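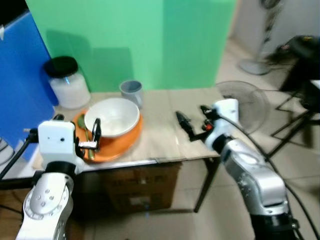
*A white bowl on an orange plate, with a grey mug behind.*

# Where does the rain go?

This page was prepared by the Sukomside Climate Office for pupils and their families. It explains how a town can get ready for heavier rain.

## Why rain is a problem in towns

In a wood or a field, most rain sinks into the ground. The soil has tiny gaps in it, and water moves slowly down through them. Plant roots take up some of the water, and the rest may travel on until it reaches a stream.

A town is different. Roads, roofs and car parks are hard, and water cannot pass through them easily. It runs across the surface until it finds a drain. If a great deal of rain falls at once, the drains fill up and water stays in the street.

Scientists who study the climate have found that warmer air can hold more water vapour. When that air cools and the vapour turns into rain, there may be more of it in a single storm. Changing a town so that it copes better with this kind of weather is called **adaptation**.

## What is a rain garden?

A rain garden is a shallow dip in the ground, filled with loose soil and tough plants. Water from a roof or pavement flows into it and sinks away over several hours — it is not a pond, and it should be dry again before long.

Sukomside has a rain garden beside the library in Wovulska Road. It can hold 2,000 litres of water. In February a storm lasted 90 minutes, and the garden filled to the second marker post. The path next to it stayed open. 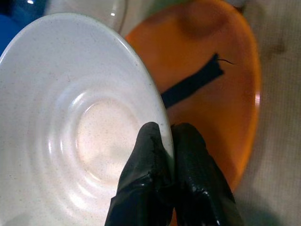
Anas Tazi asked whether the plants drown when the garden is full. They do not, provided that the right kinds are chosen. Purple loosestrife, yellow flag iris and some sedges can stand in water for a short time and can also live through dry weeks.

## Other ways to slow the water down

- **Green roofs.** A thin layer of soil and low plants is laid on a flat roof. It soaks up part of the rain.
- **Paving with gaps.** Water drains between the blocks and into gravel underneath.
- **Street trees.** Leaves catch raindrops, and some of that water dries off before it reaches the ground.
- **Storage tanks.** The tank under Softić Square holds 4,000 litres and lets the water out slowly after a storm. 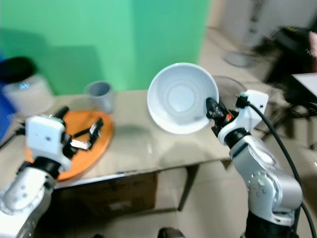 ## What you can do

Ask an adult at home whether a water butt could be fitted to a downpipe. The water is good for garden plants, but it must not be drunk. Keep the lid on at all times.

Never walk or play in flood water. It may be deeper than it looks — and it may be dirty.

## Words to know

**Adaptation:** making changes in order to live safely with a changing climate.

**Run-off:** rain that flows over the ground instead of sinking in.

**Water vapour:** water in the form of a gas.

Page last checked: 5 August 2023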